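Tidy-table routine, Kirmont bench. Read before you ask Sena if it can do dishes yet. It can't.

3. Lay the cloth flat, then set out the items. Tennis ball, pink ball, purple cube, paper cup. Leave gaps between them, fingers need room.
4. Check the light at each wrist. Green = go on. Anything else, stop and restart from step 1.

 **Caution:** keep the cup empty. Grip force is still set for the cube, and paper crushes.

 Cube can sit up on the folded phone stands, thats the harder start. Run the easy one first.

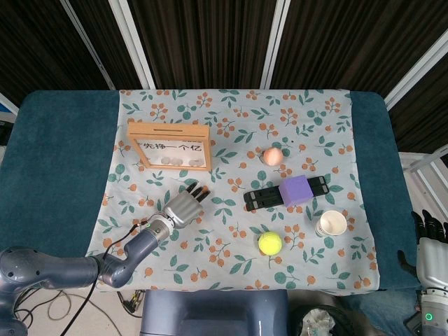
5. Start the routine. Hands off the table til both arms park.
6. Log every drop. Last round was 85 good picks out of 132, most misses on the cup. A kid does it in 12 seconds, we take around 47.

**Note:** wrinkled cloth throws off the hight estimate. Smooth it agian between runs. Folding the cloth itself = not supported, ask Esi Laryea in October.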